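4 数据采集与回放(推块任务)

本节接第3节,默认机械臂已上电、已回零,控制柜急停已松开。没做完第3节的先回去做。Clistik 采集端和 Lodhi 训练端分开讲,版本不一致的话菜单名字会有出入,以终端里打印的为准。

4.1 任务说明

推块任务:操作员用一句话下指令,机械臂末端装一根直杆,把积木推到指定位置。不抓,不夹,只推。指令是自由文本,中英文都行,例如:

把红色圆柱推到绿色星形旁边
把黄色六边形往左挪一点
蓝色的靠到一起

方法上就是语言条件的行为克隆,输入是图像加指令向量,输出是末端在板面上的二维位移。高度锁死,姿态锁死。Rónán Dunne 那版曾经放开过高度,推的时候杆会往上飘,后来又锁回去了。不要自己改。

4.2 开始前检查

1. 木板固定。螺钉用手拧一遍,再用扳手带一下。板子松了标定就废,后面全白采。

2. 板面擦干净。干布即可,不要酒精,也不要蜡。摩擦变了策略会推过头。

3. 直杆装到位。套环和法兰之间不留缝,锁紧后用手转,转不动才算好。

4. 杆尖离板面 2 毫米。用塞尺量,量板子中间,再量靠近四角的地方。哪个角擦板就回 3.4 重新调平。

5. 积木放到板上,随手撒开。不要摆整齐!摆得太整齐的初始状态训练出来泛化很差,见 4.6。

6. 清桌面。线缆、扳手、塞尺全部拿走,工具留在台面上会被拍进图像。

注意:积木不要用胶带、不要贴标签。以前有人在底面贴了编号,推起来一卡一卡的,那批数据最后没有用。

警告:机械臂使能以后,手不得伸入板面范围。要重新摆积木,先按暂停,等指示变成"保持",再伸手。不是等它看起来停了。

4.3 启动采集

1. 开采集主机,登录,打开 Clistik。

2. 左侧选"推块",右侧选操作员名字。列表里没有自己名字的,找 Erasto Nyamweya 加。别用别人的账号采,后面按操作员分组统计会乱。

3. 点"连接"。等相机和手臂两栏都变绿。手臂一栏一直黄的,多半是控制柜那边没切到远程。

4. 点"载入标定"。选最近一份。标定文件名里带月份,比如 March 那份是三月重新装板之后做的,更早的都不能用。

5. 点"试推"。杆会慢速走一个小方框,走完回起点。盯着看,途中碰到积木没关系,碰到螺钉头立刻急停。

6. 试推通过后"开始采集"按钮才会亮。

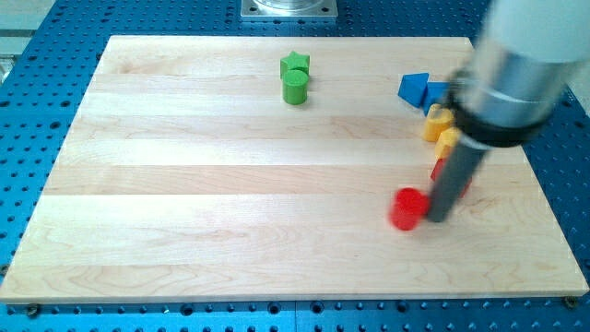
操作员拿到手柄后先空推一两分钟找手感,这段不录。手柄行程和末端速度不是线性的,刚上手的人普遍推太猛,圆柱类的特别容易滑出去。速度上限在"设置—遥操作"里,新手先调到一半。

4.4 录制一段

1. 按手柄左键开始录。听到一声短响。

2. 按平时的习惯推,不必追求一次到位。推歪了就绕过去再推回来,纠正动作是有用数据,不要删,不要重录。

3. 不用等指令。本方法是先推、后标:操作员长时间连续推,标注员事后看录像,截取其中一小段写上"这一段在干什么"。所以推的时候想到什么推什么,就是别停着发呆。

4. 一段录满会自动切文件,中间有很短的空档,继续推即可。

5. 要休息时按左键停。两声短响。没有听到两声说明还在录,再按一次。

注:积木被推到板边、快掉下去时,从外侧往里拨。已经掉下板的,暂停,捡回,再继续。软件会自动在暂停处打断点,训练时不会跨断点取样。

注:杆绕到积木后面时遮挡比较重,相机看不全,这是正常工况。不要为了让相机看清楚刻意绕大圈,部署的时候策略也要面对同样的遮挡。

4.5 事后标注

标注在 Fandatum 网页端做,采集主机上不要开浏览器,会抢显存。

1. 登录后进"待标注",领一批。

2. 拖动时间轴,选起点和终点。终点放在动作刚完成那一刻,不要拖到下一个动作开始。

3. 写指令。用祈使句,就像在叫旁边的人干活。"红色圆柱被推动了"这种不行,要写"把红色圆柱往前推"。

4. 颜色和形状至少写一个。同色的有不只一块时,形状必须写。

5. 方向以相机画面为准。操作员的左右和画面的左右可能相反,这是出错最多的地方,Saadet Türkmen 复核时退回来的大半都是这个。

6. 提交。提交后不能改,要改找复核人退回。

同一小段可以有几条不同说法,鼓励多写。长短句混着来,口语也行,"那个黄的靠过去点"这种照收。错别字不用改,实际使用时用户也会打错字。

一批训练至少要 2,000 条通过复核的指令。少于这个数也能跑,但策略基本只会认颜色,对形状和相对位置没反应。

4.6 已知结果和限制

以下是用 Jasard 这套配置跑下来的情况,供判断自己的结果正不正常,不是验收标准。

单块短距离(推到某块旁边、往某方向挪):稳定。换操作员、换指令说法影响不大。

把同色的聚到一起:能做,步骤多了会丢目标。中途补一句指令通常能拉回来。实时改口是这个方法的主要用法,建议评测时也允许操作员中途插话。

星形:杆尖容易卡到凹处,然后带着一起转。位置对、朝向不对。目前没有处理朝向的指令,标注时也不要写"转正"之类。

圆柱:侧面接触是一个点,偏一点就滚偏或者滑开。策略学到的办法是小步推、频繁换边,看起来很啰嗦,但成功率比一把推过去要高。Keabetswe Molefe 对比过加大步长的版本,快是快了,圆柱经常推丢,已弃用。

靠边区域:数据少,动作犹豫。补采时有意识地多推边上。

初始摆放太整齐:评测时积木一撒乱就不行了。见 4.2 第5条。只能重采,没有别的补救。

光照:窗帘拉不拉差别很大。训练数据里要两种都有。杆的影子落在板上,只在一种光下采的策略换个光就会推偏。

4.7 回放与部署

1. 训练完的权重从 Lodhi 导出,放到采集主机的模型目录下。文件名不要带空格和中文,载入会失败而且不报错。

2. Clistik 切到"回放"。先选离线回放,拿录好的数据过一遍,看预测箭头和实际动作方向是否大致一致。箭头全朝一个方向的,八成是归一化参数没一起拷过来。

3. 离线没问题再上实机。速度上限设最低,一只手放在急停上。

4. 输入一条最简单的指令,单块、短距离。看它动。

5. 连续 6 条简单指令都正常,再提速度,再试复杂的。有一条异常就停,查完再从头数。

6. 跑完点"断开",再关使能。顺序反了下次连接会报通信超时,重启控制柜可以解决。

警告:策略运行期间杆可能突然反向。它没有避让人的能力,图像里出现手也不会停。站在板子外侧,不要探身。

4.8 常见问题

试推时杆擦板:间隙不够或者板子没调平。回 3.4。

杆一直在原地抖:指令和当前状态矛盾,比如要求推到旁边但是已经在旁边了。换一条指令。还抖就查图像延迟,延迟大的时候表现也是这样。

推到一半放弃,去推另一块:多数是标注终点拖太长,一条指令里混进了下一个动作。抽查训练数据。

总把蓝色的认错:先看白平衡。桌面本身就是蓝的,相机自动白平衡一漂,蓝块最先受影响。白平衡要锁定,见 3.6。

手柄没反映:电池,或者接收器被挡。接收器插前面板的口。

录像有、动作没有:手臂数据没订阅上。断开重连,这一段作废。

保存时提示磁盘满:旧数据转到 Jasard 存储后再删,确认校验通过。自动转存每周日夜里跑一次,那个时间不要采集。

以上都解决不了的,把日志目录整个打包发给 Malachy Ní Mhurchú,附上现象发生的时刻。截图不行,要日志。

下一节:第5节,更换末端与重新标定。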